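Storage of soft toys in a small bedroom
Student project report, Gyula Pintér

3. Method

The toys in our project are plush fruits and vegetables, which children take to bed and leave there. I wanted to find a container that a child can fill alone. I compared 3 types: a cloth bag, a cardboard box and a plastic basket with holes in the sides. Each type was used for 7 days in a family home in Varnville.

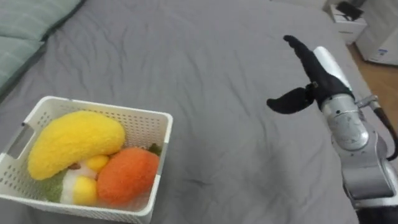
The cloth bag was light, but it closed by itself and the child needed a second hand to keep it open. The cardboard box stayed open, but its corners became soft after few days.

4. Results

In total 104 tidying times were written down by the parents. The basket had the shortest times, and most of them were under 30 seconds. A large toy such as the banana can lie across the top, and it is still easy to take out again. I did not test the basket with a lid.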